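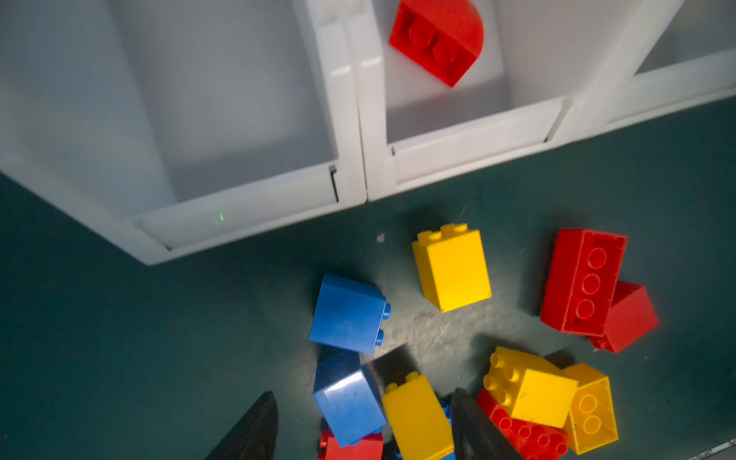

The group had 415 members on Friday morning and Mirjam Van Wijk had never met most of them.

Swap & Give, Hakum Street and Surrounds. She'd started it on Plirnon when her son outgrew his crib. Somebody took the crib. Then there were strollers, lamps, a bread machine that went to three houses and came back to the first one. Then people fighting over parking.

She was on the bus. Phone at 18 percent. Forty-one notifications, and she knew before she opened it.

Pao-chu Tai had posted at 2 in the morning.

"Does anyone on here still talk to my brother."

No question mark. No photo. Posts without photos got removed, that was rule one, Mirjam wrote rule one herself. Under it, comments. Is he ok. Praying. Which brother. Sent you a DM hun. Then a man selling tires. Then somebody saying this isn't the place, and eleven replies to that.

Her thumb over Remove.

She knew the brother. Not well. He'd bought a desk from her, two winters back, paid in coins, carried it home on his head. He used to like everything. Every post. Couches, lost cats, the parking. A little blue thumb within the minute, any hour. She'd found it creepy and then she'd found it nice and then she'd stopped noticing, and when had it stopped? She scrolled. January. The last one was on a box of jars.

Bus lurched. A kid's backpack in her ribs.

The app asked if she wanted to boost this post. High engagement! Reach people in Kourkoulas and nearby areas for a small daily budget.

No. God.

She typed, Hi Pao-chu, admin here. Deleted it. Typed, I remember him. He bought my desk. Deleted the desk part, put it back. 12 percent. Somebody reported the post while she was typing, she saw the red flag pop up, then a second one. Reason: off topic. Reason: off topic.

Dismiss. Dismiss.

She clicked his name. Gray circle where the face used to be, but the account was their, still a member, joined the same week she started it. Member number six or seven, must have been. Worked at Tukance, it said. Likes: fishing, old radios, Hakum Street and Surrounds.

She sent him a message. First one ever, the thread above it totally white.

Do you still have the desk

Delivered. Not seen. She held the phone flat on her knee so she wouldn't keep looking and then looked. Her stop went by, she saw the bakery slide past and didn't pull the cord.

9 percent. She pinned Pao-chu's post to the top of the group. The tires guy asked if his could be pinned to.

Three dots came up under her message. Went away. Came up again.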